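Who is still in the room? Notes for a talk on shared virtual worlds
Dinesby, Mon 24 July
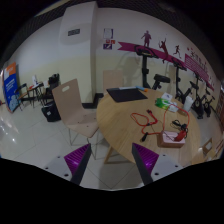
Silvia Kováčik wrote back to the first draft of this talk that I was being unfair, and that an empty world can still be a good one if the people who built it enjoyed the building. Read her line out slowly. Say I half agree. Then carry on.

Opening
Ask for hands: who has had an account in any virtual world? Keep them up if you logged in this month. Wait. Don't make a joke of it, the hands will do the work.

What I was promised
Grirkdale opened with a press pack that said "a place to live". I have read it several times and still can't find what one was meant to do there after tea. You could buy land. You could buy a chair to put on the land. You could then sit in the chair. I paid for 3 months and spent most of the second trying to get a door to open for visitors.

Slow down here. People who loved the place will be in the audience and they weren't fools. The harbour was lovely at dusk and I say so.

The numbers
Sung's owners claimed 3672 active residents. Ask what "active" means. In their own help pages it meant anyone who had opened the program once since August, which would include me, and I was only there to cancel. Chun-hung Yip kept a log of the main square for a fortnight and never saw it full. His log isn't proof of anything either, he slept at night like the rest of us, and I should admit that before someone at the back does.

Money
The plot next to mine went for more than 2000 in the local coin. Explain that the coin could be bought easily and sold back only on request, by form. Pause on "by form".

What did work
Costhorpe. No land sales, ugly avatars, text chat that dropped out. Yen-ting Hung ran a weekly reading there and people came back for it. My guess is that they came for the reading and would have come to a mailing list. Lai-ching Hsieh thinks I'm wrong and that walking in together matters. Give her argument its full 2 minutes, including the bit about waiting on the steps, and leave it unanswered.

Headsets
Short. I've heard that the next one will fix it since before I had grey hair. If asked which one I use, say it's in a drawer.

Questions I expect
Isn't this just nostalgia? Partly.
What about the young ones in building games? They have friends there already, from school. Ask whether the world made the friends or the friends filled the world.
Would I join a new one? Yes, for a week, free, with a way to take my things out again.

If there's time, read Erdal Sarıgül's farewell post from the Grirkdale harbour. Skip the second paragraph, it's all about server fees.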